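# Put tape on the table

My wife and I rented a shared work table in Stedton for most of last year. It was a big gray thing in the back half of a converted dry cleaner's, and four of us used it on different days and sometimes on the same day. I was building dollhouse furniture. Quentin Besnard was binding books. The other two came and went. By November we had stopped speaking politely about the table, and what fixed it was a roll of blue painter's tape.

I want to make a case for tape as the right way to divide up a work surface, in a shared shop or at home, and to say why I think the things people buy for this job are mostly a waste.

Start with what gets sold. There are trays, mats, rail systems, dividers that clamp to the edge. Our landlord ordered a set of modular dividers from a catalog called Resament and charged us $200 for our share. They stood three inches high and cut the table into stalls. You couldn't lay a sheet of book cloth across them. You couldn't slide a long board past them. Within two weeks they were leaning against the wall by the sink, and we were back to pushing each other's things aside with a forearm.

Tape has no height, or none that matters. A ruler passes over it. If I need the whole table for an hour and the others are out, I use the whole table, and when I'm finished the lines are still there telling me where my stuff goes back. A wall can't do that. A wall makes the decision for you all day long, including the hours when there is no decision to make.

People object that a line of tape doesn't stop anyone. I have heard this from Bogumił Sobczak, who ran the framing shop in Stirley for years and who thinks I am naive about other people. His view is that if someone wants your corner they'll take it. He's right that they can. My experience is that they mostly weren't taking it on purpose to begin with. A glue pot drifts. A stack of clamps gets set down for a minute and stays until Friday. What was missing was a way to notice, and a blue line does that job well. I moved my own clamps back more times than anyone else moved theirs.

The second objection is that it looks bad. I used to half agree. The lines are never quite square. We laid ours by eye, with one person holding the roll and the other pressing it down, and the result was a big plus sign that looked a little drunk. Quentin wanted to pull it up and do it over with a framing square. I said leave it, and we did. The quarters didn't come out equal, and I got one of the smaller ones. I don't think I lost a day's work over the difference.

I'd go further and say the crookedness helps. When a boundary looks machined, people treat it as permanent and start to defend it. When it looks like two people put it down in ten minutes, they're willing to talk about moving it. We moved ours twice. Once was for a big order of Quentin's, and once was when one of the others left and we went down to three.

There's a limit to all this. Don't tape bare wood with a finish you care about, and don't leave the tape down forever. The adhesive hardens. I left a strip on a maple bench at home for more than a year and spent an evening with a plastic scraper and mineral spirits. Check the roll for how long it's rated and believe it. Buy the real painter's kind in blue or green, too. Masking tape is cheaper and it tears into slivers when you lift it. Duct tape should not be in the conversation.

At home I've kept the habit. The folding table in our laundry room has one strip down it, his side and hers, which ended a long disagreement about where the mail goes. My daughter has a line on her desk with homework to the left of it. She ignores it on weekends, and I don't bring it up.

A roll costs a few dollars and will do a large table several times over. If the arrangement is wrong, you've lost a few feet of tape and you can try another one before lunch. I can't say that about the dividers. The last I heard, they were still by the sink.
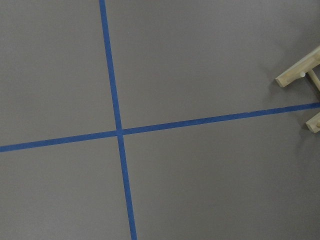
*Blue painter's tape laid by hand on a gray surface. The lines don't cross square.*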